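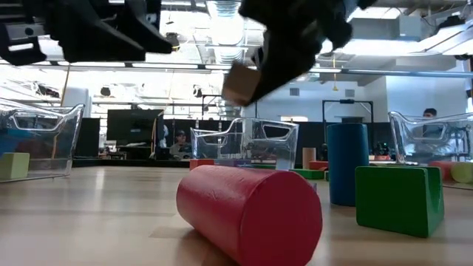
Issue 14, p. 20

Flomumora (Nukden, browser and Android)

07/05/2018
By Kilthorpe

Flomumora is a single-screen puzzle game about routing water downhill. The player rotates pipe sections on a fixed grid, opens a valve, and waits to see whether the flow reaches the drain before the pressure gauge empties. The idea is old. Nukden has changed two things in it: sections can still be turned after the valve is open, and each turn made during the flow costs pressure. Most of the interest in the game comes from the second rule.

The download is 41 MB on Android. The browser version loads in stages and can be started before the later level packs have arrived. Both were played for this review, the browser version on a four-year-old laptop and the Android version on a mid-range phone.

Controls

In the browser, a left click turns a section clockwise and a right click turns it counterclockwise. The space bar opens the valve. There is no key for undo before the flow starts, so a wrong turn has to be turned back by hand. This is a small matter on the early grids and a nuisance on the larger ones, where a misplaced click near the edge of the board can go unnoticed until the water gets there.

On the phone, a tap turns clockwise and a two-finger tap is supposed to turn the other way. The two-finger tap registers poorly. It was read as a single tap often enough that I stopped using it and tapped three times instead. Before the valve is opened this costs nothing. During the flow it costs three units of pressure where one would do, and several of the later levels can't be finished with that kind of waste.

Levels

There are 53 levels in the main set, unlocked in order. The first eight are a tutorial in all but name. Cross sections come in after that, then one-way valves, then splitters, which divide the pressure evenly between two branches and require both to reach a drain. Splitters are the best part of the design. An uneven layout can be saved by holding one branch back with a late turn, and the timing window is wide enough to be fair.

The difficulty does not rise evenly. There is a hard run just after the one-way valves appear, followed by a stretch of easy boards that look as if they were meant to come earlier. The last few levels depend on a behavior the game never explains: water already inside a section stays there when the section is turned. Once this is known, they are of moderate difficulty.

Scoring is by remaining pressure. Each level shows your best result and a target. The targets on the splitter levels are tight, and a few seem to assume a solution with no turns during the flow at all.

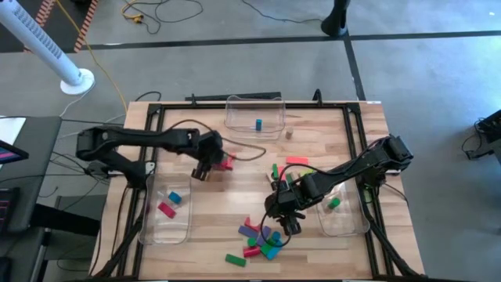

Performance and sound

The browser version held a steady frame rate on every board. The Android version drops frames when more than two branches are flowing, and input is delayed at the same time. Closing other programs did not help. Turning off the water shading in the options menu did, and the loss in appearance is minor.

Sound consists of one music loop and a handful of effects. The valve and the drain have distinct tones. The low-pressure warning is pitched close to the drain tone and can be mistaken for it on a phone speaker. Music and effects have separate sliders.

Progress is saved locally. It does not carry over between browser and phone, and clearing the browser's stored data erases it without warning.

Compared with Lanz

Readers who have played Lanz will find the grid and the menus familiar. Lanz has more boards and a level editor, and its touch controls are better. It has no live turning, so a board is either solved or not when the valve opens. Flomumora gives you a chance to repair a mistake at a price, and I found myself replaying finished levels to bring that price down. I did not do that with Lanz.

Verdict

Recommended in the browser. The phone version should wait for a fix to the two-finger tap.

Controls: 3/5
Levels: 4/5
Sound: 2/5
Overall: 4/5 (browser), 3/5 (Android)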